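Flotora
Kitchen storage and linen, Trulcombe
17 Sep 2022

Thread on trays and baskets for small kitchen things. It is mostly about cloths, because cloths are where most worktop arrangements go wrong. 1/

Starting position: one tray, one basket, one stretch of clear worktop. The tray holds what is in use today. The basket holds what is waiting. If an item is in neither, it goes back in the drawer. 2/

A tray needs a rim. The rim is there to stop a spoon handle rolling off when the tray is carried, and to keep drips off the table. A few millimetres will do for both. A deep rim makes it awkward to pick up anything flat, and cloths are flat. 3/

Plastic is fine for this job. It wipes down and it does not mind being left damp. I have used a painted wooden tray in the same position and the paint lifted at the corners by February. 4/

Order on the tray. Long things side by side, pointing more or less the same way, cloths next to cloths. Brown towel first, then the grey cloth, then the spoon with the blue handle. The yellow pasta server is the awkward one and gets the end that is left over. 5/
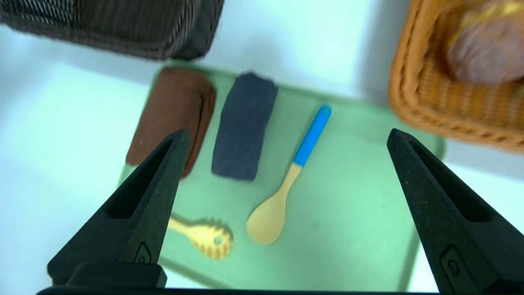 On folding. A cloth folded to a long rectangle sits alongside a spoon without wasting tray. A cloth folded to a square does not, and you end up stacking things on top of it. Fold in half lengthways, then again lengthways, then once across. Press the air out with the flat of the hand. 6/

Two cloths per tray is the limit I work to. One for hands, one for surfaces, different colours so that they do not get swapped. Brown and grey are far enough apart in daylight. Under a warm bulb they can be closer than you would like, so check before buying. 7/

Someone asked whether the hand towel should be thicker. Yes, if there is room for it. The Daly towels I use at home are a heavy terry and take up the width of two thin cloths when folded. Rolled, they take less width but more height. 8/

Fibre content, as it comes up every time: 100 per cent cotton for anything that dries hands or dishes. Blends are acceptable for wiping surfaces. Wash before first use, without softener. Softener coats the loops and the towel then pushes water about. 9/

Utensils. A wooden spoon with a coloured handle is easier to find in a drawer, and that is the whole case for it. Check the neck, where the handle meets the wood. If there is a gap there it will hold water and eventually smell. 10/

Wooden bowls of spoons want drying bowl up or on their side. Do not lay them face down on a plastic tray while wet. The water has nowhere to go and the wood greys along the edge. Oil when the surface looks chalky. Any food-safe oil that does not go rancid. 11/

Pasta servers do not nest with anything. The teeth catch on terry loops and pull them, so keep the head away from the towel. Handle towards the towel, teeth towards open space. If the tray is too small for that, hang the server up. 12/

Now the basket. I tried three materials over the summer: willow, seagrass and synthetic rattan. Willow looks best and snags most. Seagrass smells of hay for a fortnight and loses its shape when wet. Synthetic rattan is the dull choice and the one I kept. 13/

Things to look at on a woven basket before paying for it:
– the rim, which should be thick enough to lift by without cutting into the fingers
– the floor, which should be flat
– the corners, where loose ends collect
– the sides, where a slight flare helps you get a hand in
14/

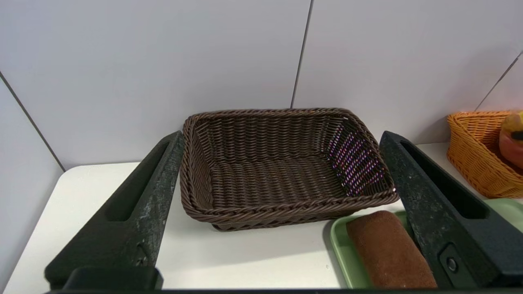 Flotora
Storage and linen, Trulcombe

Rounded corners cost you a little capacity compared with a square box. In return there is nowhere for crumbs to pack in. I would take that exchange for kitchen use, and the opposite for paper or post. 15/

A braided rim is the part that gets dirty. Fingers go there every time. Old toothbrush, washing-up liquid, lukewarm water, working along the braid and not across it. Rinse under the tap and stand it upside down overnight. 16/

Synthetic strands can be rinsed without much thought. Natural ones cannot. If you do not know which you have, look at a cut end on the underside: plastic is even all the way through, cane and willow show a grain. 17/

Lining: I do not. A liner hides the floor, and the floor is what tells you whether the basket wants emptying. If small things drop through the weave, they are too small for a basket and should be in a tin. 18/

Where the basket goes. Next to the tray, on the side you do not reach across. Right-handed, tray on the right. The towel then sits under the working hand and the basket stays out of the way of sleeves. 19/

Rolled or folded for the hand towel? Rolled, if it is on its own or at the end of a row. A roll can be taken with one wet hand and comes open by itself. Roll from the short edge, fairly tight, loose edge underneath so that it does not creep open. 20/

Emptying routine, end of day. Cloths to the wash. Utensils washed and back in the drawer. Tray wiped both sides, as the underside picks up whatever was on the table. Basket turned over and tapped, then put back. It takes less time than reading this post. 21/

Question from earlier about Unwood trays. I have the small one. The finish has held up, the rim is slightly too high for my taste, and it slides on a smooth table. Two strips of shelf liner on the base fixed the sliding. 22/

On colour matching. Brown basket and brown towel was not planned, the towels were what the shop had. A pale green tray does make dark cloths easy to see – a dark one would not. Get the tray in a colour you would notice a stain on. 23/

Still undecided on where a peeler belongs. It is too short for the row and too sharp to be under a cloth. At present it lives in the drawer and I walk over to it. Suggestions welcome, magnetic strips excepted, we have tiled walls and a landlord. 24/

Next thread will be drawer dividers, once the second set has arrived and I have measured it. 25/25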